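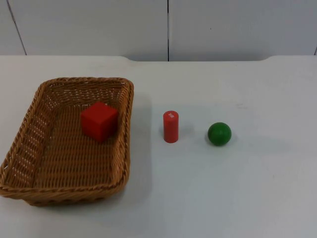 **Ntombi Ngcobo**

Saturday, December 11, 2021

Evening all, and I hope everybody is keeping warm. I'm after some advice on baskets and blocks, in no particular order, and I'm afraid I do go on a bit, so put the kettle on first.

My grandson turns two just after Christmas and I've been putting together a little basket of plain shapes for him to keep at my house. I've got a red cube, a red cylinder and a green ball so far. The basket is a wicker one with a lovely twisted rim, and I'm very taken with it. It's far too big for three things, I know, but I'd like to add to them slowly as he grows (my daughter had a toy box so full that she only ever played with the lid!).

What I can't decide is whether to keep it to shapes like these or mix in household bits, wooden spoons and jar lids and so on. And would you go for more colours, or leave it at red and green for now? I've 18 pounds left of what I set aside.

---

**Parisa Shahbazi**

Oh, what a nice thing to do, Ntombi! We had a basket very like that by the back door for years and both of mine adored it. I'd mix in the household bits without a second thought. My youngest would pass over anything from a shop for a metal whisk and the lid of the biscuit tin, and she'd sit there happily putting one on top of the other while I peeled the potatoes.

On colours, I'd add a blue and a yellow. They do start to ask for things by colour at that age, and it's a joy when they get it right.

---

**Kamran Dehghan**

I'm going to disagree with Parisa, in a friendly way. Keep the shapes together and put the kitchen things somewhere else. With our two, once everything went into one basket it was simply "the basket" and got tipped out on the rug and walked away from. When we had the blocks on their own they were played with as blocks.

I'd also stick with red for a while. A red cube and a red cylinder are the same colour and different shapes, so there's something to notice. Add four more colours and all he'll see is the colours.

Now, the basket. Do run your hand along the inside before you give it to him, and underneath as well. We had one from Mavent that looked perfectly smooth and had a sharp end of cane poking up in one corner. A bit of fine sandpaper saw to it.

---

**Parisa Shahbazi**

Well, mine got tipped out on the rug too, Kamran, but I always thought that was half the fun of it! Agree with you about checking for sharp ends, though.

---

**Valdir Evangelista**

Is the weave open at the side, Ntombi? It looks a bit gappy on the left there. I only mention it because little fingers go straight into gaps, and so do crayons and toast. I lined ours with an old pillowcase, folded over the rim and tacked with a few big stitches, and it came off for the wash whenever it needed to. It does hide the wicker, which is a shame with a nice one.

How big is the ball? It seems smaller than the cube to me. If it's anything near small enough to go in his mouth I'd leave it out until he's older, even if he's a sensible boy. My sister is a childminder and she's very firm about it.

---

**Ntombi Ngcobo**

Thank you all, this is just what I hoped for. Yes, Valdir, the side is more open than the bottom, and I hadn't thought about toast at all. I've got a blue striped pillowcase that would do.

You're right that the ball is smaller than the cube. I shall put it up on the shelf and look for a big soft one. And I'll peel the little white patch off the top of the cylinder before he does.

Kamran, I see what you mean about the colours, but a basket of nothing but red does seem rather a lot of red!

---

**Fatemeh Safavi**

Late evening reply from me, I've been icing a cake. For a bigger ball, try the market before the shops. I got a knitted one there for my niece, stuffed quite firmly, and it rolls beautifully and makes no noise on the floorboards, so the neighbours downstairs are happy too.

I'm with Kamran on keeping the shapes apart and with Parisa on the colours, so I'm no help to anyone. Could you have a second, smaller basket for the spoons and lids? Then he can carry things from one to the other, and they do love carrying things.

---

**Kamran Dehghan**

Two baskets I could live with.

---

**Ntombi Ngcobo**

Two baskets it is, then. There's an old bread one on top of the fridge that will do nicely for the spoons, once I've found somewhere else to keep the onions.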